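The Mushroom Cell
Keeping two arms in working order at Delidholm takes more tape than you'd think

The first thing visitors to the Delidholm workshop ask about is the wallpaper. The second is whether the arms are switched on, and by then they have usually put a hand on the rail. The cell is known in the building as Prusten, a name it inherited from a pump that used to stand on the same spot, and it gets looked after about as tenderly as the pump did.

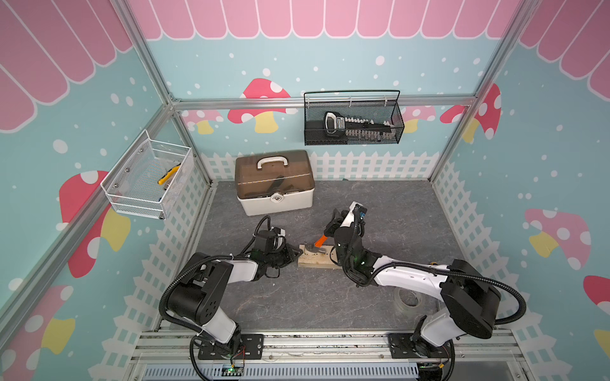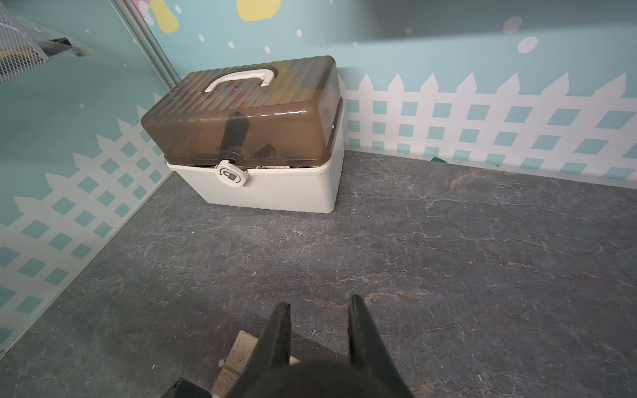 A wooden block, a toolbox with a brown lid, and a picket fence nobody has to paint.

How often does a cell like this need a proper check?

Every 14 days for the bolts and cables, and again after any collision, however polite it looked. The full calibration can wait until the numbers start to drift.

The polite collisions are the expensive ones. A hard bump stops the arm, sets off a fault, and brings three people over with opinions. A soft one shifts a mounting plate by the thickness of a business card and goes home with everybody at night. By the next morning the gripper is closing slightly to one side of everything it reaches for, and somebody is blaming the software.

The Delidholm crew has a routine for this, written on a sheet that has been photocopied until the sevens look like ones. Power down. Wait 15 seconds. Try each plate by hand, then with a wrench, then go around again in the opposite order. The sheet does not say why the order is reversed. The sheet was written before anyone now in the room worked there, and it has never been wrong, so it stays.

Cables come next. A robot cable has a hard life, bending in the same place thousands of times a week and getting credit for none of it. The loops around the arms are left generous on purpose. Too tight and the connector takes the strain. Too loose and the loop catches on whatever is nearby, which at Delidholm once meant a full coffee cup. Drinks now live on a shelf by the door – a rule that has held for almost five months.

Then there are the grippers. Fingers wear, and they never wear evenly. The workshop buys replacements from a small supplier called Sesby, whose parts are excellent and whose packaging requires a saw. Changing a pair takes six minutes if the screws cooperate. Around half the time, one screw has other plans, and the job expands to fill the afternoon.

After new fingers the arm has to be taught where its own fingertips are. It is moved to a known point, the position is saved, and the whole business is repeated from 5 directions. Skip one and the arm will work beautifully in every part of the cell except the part you need. The shop learned this in September, during a visit from the people paying for it.

The control program, Nghiêm, keeps a maintenance log and sends reminders in a bright, forgiving tone. The crew has muted it twice. The paper sheet hangs next to the door with the coffee shelf, and that one gets read, mostly by people waiting for the kettle.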